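The Grondamura Ballot Box, Tabletop Size

I've been selling election supplies to towns, unions and the odd very serious homeowners' group for a long time now, and this is the box I end up talking about most on the phone. So I finally wrote it all down.

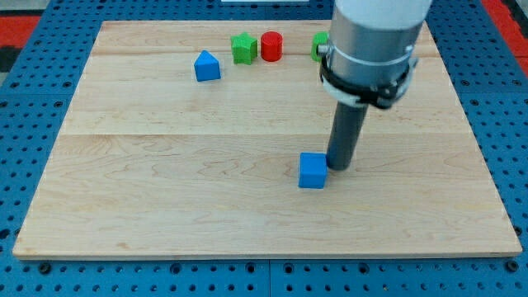

The tabletop Grondamura holds up to 541 folded paper ballots. That's with the standard half-sheet folded once. If your clerk likes the long ballot with every judge and water district on it, folded in thirds, plan on fewer and order a second box. I'd much rather sell you the right number now than get a call at four in the afternoon with a line out the door!

I started carrying it after a school budget vote in Amley, where I was helping at the check-in table. We had a big old steel box with a padlock the size of my fist, and the key had gone home in somebody's coat. The vote was fine in the end, but we lost most of an hour before we could start the count, and everyone in that gym had an opinion about it. When I got back I went looking for something with numbered seals in place of a key, and Flilleo was already making one.

How it closes: the lid drops onto a lip all the way around, and there are 2 seal points, one on each short side. You thread a numbered plastic seal through each, write both numbers on the log sheet, and have your poll workers from each party sign. To open it you cut the seals. Each box ships with a pack of 50 seals and a pad of log sheets. The seals are pull-tight, so you don't need a tool to put them on, but please do use proper snips to take them off (I have seen people go at them with a steak knife).

The slot has a sliding cover that can be sealed too, using the same kind of seal. Use it when the box moves from the polling place to the counting room. Some counties require this and some don't, and I can't keep up with all the rules, so check with your own election office before you order. If they want a particular seal color, tell me and I'll swap the pack at no charge.

It stacks. It nests, too, if you take the lids off, and that's a big deal if your whole election department lives in one closet next to the Christmas lights. The handles fold flat against the sides. My one gripe is that the handle grips get stiff in cold weather - I've told Flilleo, they've been nice about it, and so far the handles are the same.

Crescencio Echevarría ran the town meeting votes in Pomare with four of these last September and sent me a long email afterward. He liked the seals and the label window. He did not like the first version of the lid, which needed a good thump on the corner to sit right. The lids I stock now are the second version and they drop on by themselves. If you have the older lid and it bugs you, write to me and I'll send a new one for the cost of shipping.

A few things people ask. Yes, you can put it outside for a drop-off table if someone is sitting with it the whole time. No, it isn't a permanent drop box, please don't bolt it to a sidewalk. Yes, it works for mail ballots still in their envelopes, but they take up a lot more room and I don't have a good number for you. Wipe it down with regular household cleaner. With so many places adding early voting days this year, I've been getting that question a lot.

Price is $176 per box, seals and log sheets included. Extra seals come in packs of 50. Towns and school districts can pay by purchase order, just send me the form and I'll ship when I have it. I've got stock as of 05/08/2020, but fall is fall, and things go fast once the sample ballots are out. If you need a bunch of them for November, get in touch early and I'll hold them for you - no deposit, I only ask that you tell me if your plans change.

Contact us | Shipping and returns | © 2020 Grondamura Election Supply. All rights reserved. | Back to top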